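Category: Workplace Safety > Incident Notices > Galleries

Two-Arm Table Cell: Unplanned Arm Contact, Cleteston Site
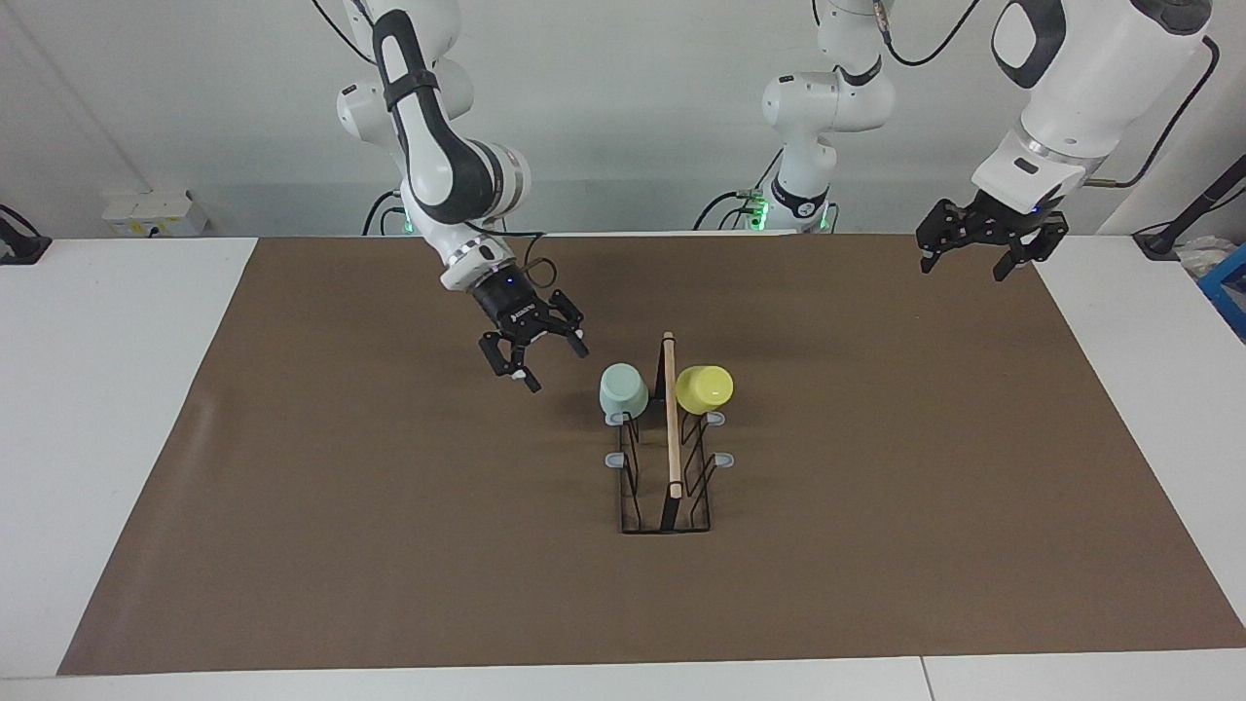 The Cleteston site operates a two-arm table cell for the Tekemeo dish handling program. In August the cell recorded 2 stops in a single afternoon, the second of which involved contact between the arms and slight damage to a gripper finger. No person was injured. The notice is published so that staff at Cleteston and Plesov who work near similar equipment understand what failed and what has changed. The task itself is simple. Cups are placed in and taken out of a black wire dish rack on a brown paper mat, with a wooden dowel standing upright in the center of the rack. The dowel divides the rack into a left half and a right half, and the control program used the same line to decide which arm could enter which half. A mint-green cup on the left side is work for the right arm, whose gripper hangs open over that part of the mat; a yellow cup on the right side is work for the left arm, which waits farther out and higher until it is called.

First stop

The first stop took place at 1:40 p.m. The right arm had closed on a cup and begun to lift when the controller reported a loss of position at the wrist and halted both arms. The operator checked the cell from outside the marked floor line, found no visible damage, and cleared the fault from the panel. The cell was returned to automatic operation. Under the procedure in force at the time, a single position fault did not require a report or a check of the arm's reference point.

Second stop

The second stop followed at 2:25 p.m. The right arm crossed the center line of the rack by 18 millimeters while the left arm was coming down to its own side. The grippers touched. The controller detected the added load and removed drive power from both arms, and the operator pressed the emergency stop as well. Inspection found a chipped pad on one finger of the left gripper. The rack had been pushed out of place on the mat. The cell was locked out for the rest of the day.

Cause

The review was carried out by site maintenance with the equipment integrator, Dlamini. It found that a wrist cable on the right arm had worked partly out of its connector. Each time the wrist turned to its outer limit, the cable loop pulled on the plug and the position signal dropped for a moment. After the first stop was cleared, the controller resumed with a wrong reference for that joint. It continued to treat the arm as being on its own side of the dowel when it was not.

The log shows that the cell had completed 2,434 cycles since the cable was last inspected. The inspection schedule was based on calendar months and took no account of cycles. The review also noted that the green lights at the bases of the arms had been taken by some staff to mean that an arm was in good order. They show only that the base unit has power, and they remained lit through the first stop and the restart.

Changes in force

Wrist cables on both arms now have a longer loop and a locking connector. They are inspected at the start of every shift, and the check is entered in the cell log.

Any position fault now requires both arms to be sent to their reference points at reduced speed before automatic operation resumes. The operator may no longer clear such a fault from the panel alone. A second fault in the same shift closes the cell until maintenance has released it.

The control program no longer allows both arms over the rack together. One arm must report that it is clear of the rack before the other begins its descent. This adds a short wait to each cycle, and the production plan has been adjusted to allow for it.

A label explaining the base lights has been fixed to the operator panel. The same wording will be added to the training sheet used at Plesov.

Staff are reminded that the floor line applies whenever drive power is on, including when both arms are at rest. Questions about this notice should be sent to the Cleteston site safety office.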